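Two grippers, one dish rack, and a long week of evenings

25/02/2022

I promised a few of you an update on the gripper comparison, and it has taken me much longer than I meant it to. Pour yourself a coffee, I do ramble a bit. 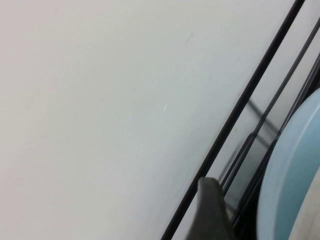 Why plates are so hard

A plate standing up in a wire rack looks like the easiest thing in the world to grab, and it really isn't! The finger has to come in next to the rim without bumping a rod, and black wire against a pale wall gives the wrist camera all sorts of chances to pick the wrong line. My light blue plate has a darker band along the rim, which I've grown very fond of, as the software finds it far more easily than plain cream.

The Stindex and the Hedden

The Stindex has the stronger grip of the two, and I had my heart set on it. The fingers are stiff, though, and in a narrow gap I found myself creeping along at a crawl. The Hedden gives a little when it touches something – not much, just enough to forgive me for being slightly off – and I've warmed to it. It cost me 700 dollars secondhand from a shop in Trurkgate, cable included.

I ran 16 tries with each one, same rack, same arm, and the Hedden dropped fewer. I still want to repeat the whole thing with the D'Amico controller, which smooths out the last bit of the approach (or so the manual tells me). The new mounting plate should be here next week, and then I'll start over with the bowls.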